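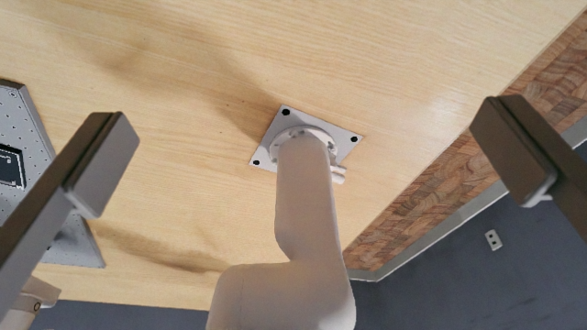 Plorkley Recipe Cards

Plain-text recipes typed up from the card boxes of the Plorkley community kitchen. There are 256 cards in this release. Each card is one text file in the cards folder, and index.csv lists them all.

Fields in index.csv

id: card number, never reused
title: as written on the card, spelling kept
course: soup, main, side, bread, sweet or other
serves: a whole number, blank if the card does not say
units: cups, metric or mixed
source: box name, either Tromen or Pisteck

The Tromen box holds 156 of the cards and the Pisteck box holds the rest. Both were typed by hand and checked once against the originals by Ragnheiður Skov.
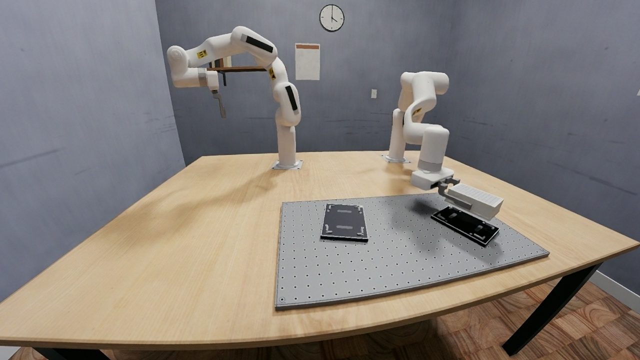 Amounts are kept as the writer put them down, so "a lump of butter" stays "a lump of butter". Oven temperatures are in Fahrenheit unless the file says otherwise. Where a word could not be read, the file has [unclear] in its place. This affects 54 cards, mostly sweets.

Known problems

Four cards have no title and are listed by their first ingredient. Some bread recipes refer to "the usual dough", and no card for it has been found. Cooking times for canned goods come from old cards and should not be used for home canning.

Changes

The June release fixed line breaks in the soup files and moved dumplings from side to main.

Use

Free to copy and reprint. Please keep the card number with each recipe. Send corrections with the card number and the line you think is wrong.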